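Search this site
Search

Gripper comparison, meeting minutes, February
Project: Plullamari (kitchen tasks)

Present: Sigrún Ragnarsson (chair), Hakim Hartono, Saodah Sembiring, Dorin Pîrvu (minutes)
Apologies: Slamet Mangundap

1. Previous minutes
Accepted with one correction: the Luo wrist adapter is on loan from Trumilby and must go back with its original bolts.

2. Gripper trials
Hakim reported on the parallel-jaw gripper and the Luo three-finger unit, both run on the same arm and controller. Each did 57 attempts at pulling a bar handle. The parallel jaw slipped on 2; the three-finger unit slipped more often, mostly on approaches from below. Saodah asked for the slips to be split by approach angle before anyone draws a conclusion. Agreed.
Grip force was held at 40 N throughout. Dorin noted that the three-finger unit drifts from its setpoint after long holds. Cause not known.

3. Head camera
Sigrún prefers the wide lens. From the far side of the kitchenette it takes in the refrigerator, the sink and the bins at once, and the dishwasher can be seen standing slightly open. Hakim's concern is glare: the floor tile reflects the cabinets and ceiling lights, and the depth map has holes there. Exposure to be fixed for the next runs.

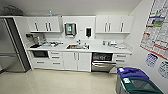
4. Controller
Pludcombe firmware update postponed until the handle runs are finished. Saodah objected to changing two things at once.

5. Actions
Hakim: split slip data by approach angle.
Dorin: log force drift on both grippers.
Slamet: confirm return of adapter.

Meeting closed 3:40 p.m.

This site uses cookies. Accept / Manage settings
Last updated: February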